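Chapter 4
The Touring Circuit and the Local Hall

Learning objectives

After reading this chapter, students should be able to describe how a small professional wrestling promotion organizes its season; explain the relationship between a promoter, a booker and a venue; identify the main sources of income and cost for a single show; and discuss why some towns remain on a circuit for decades while others are dropped after one visit.

Key terms: circuit, card, booker, gate, house show, undercard, draw, spot show

4.1 Introduction

Earlier chapters dealt with professional wrestling as it was presented on television. The present chapter turns to the live event, and in particular to the small event held in a town hall, curling rink or school gymnasium. For most of the history of the business, this was the form in which audiences met wrestling. Television was used to advertise the live show, and the income that kept a company open was collected at the door.

A circuit is a fixed series of towns visited in a set order. The order is seldom the shortest route on the map. It reflects the nights on which halls can be rented, the paydays of local employers, the state of the roads, and the habits of the audience. A promoter who ignores any of these will usually see the result in the gate, the trade's term for total ticket income.

The main case used in this chapter is the Ullard circuit, a group of northern towns served by Cabrera Wrestling, a family-owned company. The circuit opened each February and closed before harvest. Its regular stops included Hostaseck, where the hall held 300 people, and Wurkness, where the company used the arena floor once the ice had been taken out.

4.2 The Parts of a Card

A card is the list of matches to be presented on one night. On the Ullard circuit, a card normally opened with a short contest between two newer performers. This match had a modest purpose. It settled the audience, gave latecomers time to find their seats, and allowed the referee and ring crew to check that the ropes and boards were sound.
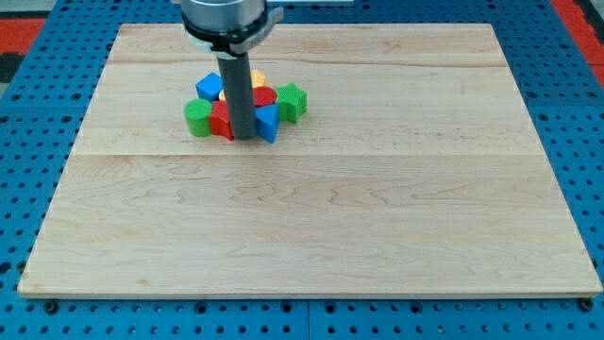

The matches that followed made up the rest of the undercard. They were arranged so that no two in a row shared the same style. A slow contest built on holds might be followed by a tag team match, and a serious rivalry by a comic one. The booker, who decides the matches and their outcomes, was also expected to leave the crowd with a reason to return. For this reason, the final match at Hostaseck was often left without a clear winner, and the dispute was carried over to the next visit.

An interval of 30 minutes was placed before the last 2 matches. It was valued by the hall, which kept the canteen income, and by the performers, who sold signed photographs from a table near the exit. In a poor week, these sales could be worth more to a wrestler than the appearance fee.

4.3 Counting the House

Attendance figures should be treated with care. Promoters had reasons to inflate them when speaking to newspapers and reasons to reduce them when speaking to landlords or tax officials. The Wurkness arena offers a useful case. A Cabrera poster claimed a full building for the previous show, while the rental ledger recorded 401 paid admissions. Both statements may have been made in good faith, as the poster's figure could include children admitted free with a parent.

Students working with such records should ask who wrote them, for whom, and what was being counted. Ticket stubs, rental agreements and canteen receipts are often more reliable than printed programs. Programs remain valuable for other purposes, including the study of ring names, local advertisers and last-minute changes to the card.

4.4 Plan of the Chapter

Section 4.5 examines the agreement between promoter and venue, including the common practice of dividing the gate. Section 4.6 considers travel, lodging and injury, with attention to performers who worked without a written contract. Section 4.7 follows the Ullard circuit through a single season. The chapter closes with review questions and a list of further reading.

Before continuing, students may wish to review the definitions of territory and promotion given in Chapter 2. The two words are used loosely in popular writing, but they are kept separate in this book.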